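Tusmont Sets Equipment Budget for Packing Trial

Tusmont has approved the purchase of 13 hand-held grippers for its snack-packing automation program, with delivery expected in May. The order was placed through Wesico. A further 95 replacement finger pads are included in the budget, and 215 hours of operator time have been set aside for work with boxed and wrapped goods. A decision on robot arms will follow once the first results have been reviewed.
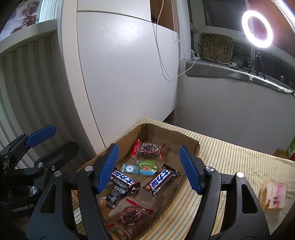
Vija Šimkus said the budget should also have covered repairs, and asked that a service contract be priced before any arms are ordered.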